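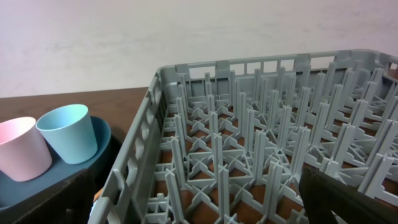
A gray peg rack of the kind used in dishwashers.

Painting Outside All Summer: My Workshop Tips for Keeping the Gear Alive

I started painting exterior walls four years ago, when Stamatia Makris talked me into helping with the side of the old Dewulf bakery (a giant loaf, three swallows, a lot of ladder). I ruined so many brushes on that job it still hurts to think about it! So I've been collecting little workshop habits ever since, and people keep asking me for them, so okay, I'm typing them up.

Brushes first. Masonry is murder on bristles. I keep my good brushes for edges and lettering and use cheap ones for scrubbing color into rough block. At the end of the day I wipe everything on newspaper before it goes anywhere near water, and I mean really wipe, until the paper comes away with hardly a mark. Then lukewarm water and a bit of dish soap, working it up into the metal part with my thumb. Hang them bristles down or lay them flat. Please don't stand wet brushes upright in a coffee can, the water runs into the handle and the paint on it cracks off.

Rollers I wrap in a damp rag and then a bread bag if I'm coming back in the morning. Two nights is my limit. After that the edges go crusty and you'll be picking crumbs out of your sky.

Paint keeps a lot longer if you wipe the rim of the can before you put the lid on. Tap the lid down with a rubber mallet, with a scrap of wood in between so you don't dent it. I write the color, the wall and the month right on the lid in marker. "Swallow blue, Grirnley underpass, September" has saved me from myself more than once. I also paint a swatch on the side, and it's worth doing even if your handwriting is better than mine.

For touch-ups I save a small jar of every color I mixed by hand. Fill it right up to the neck, less air in there means less skin on top. If you do get a skin, cut around it with a craft knife and lift it out in one piece, then strain the rest through an old pair of tights. Don't stir it in! I did that once on a portrait and she had freckles down to her collar.

Ka-ming Hsu taught me the chalk line trick. Snap your grid in blue chalk and leave the red in the box, red stains pale walls and you'll see it through 2 coats of white. If the wall is over 30 feet long, have a friend pin the middle with a thumb and snap each half separately, otherwise the wind bows the string.

Drop cloths: canvas on the ground, plastic only on things nobody walks on. Shake them out before folding, and fold painted side in. Mine are so stiff by now they could hold up a tent.

Last thing, knees. I bought a gardening pad after 40 minutes of kneeling on gravel at the Fumow parking lot and I wish I'd had it years earlier. It lives in the bucket with the rags now.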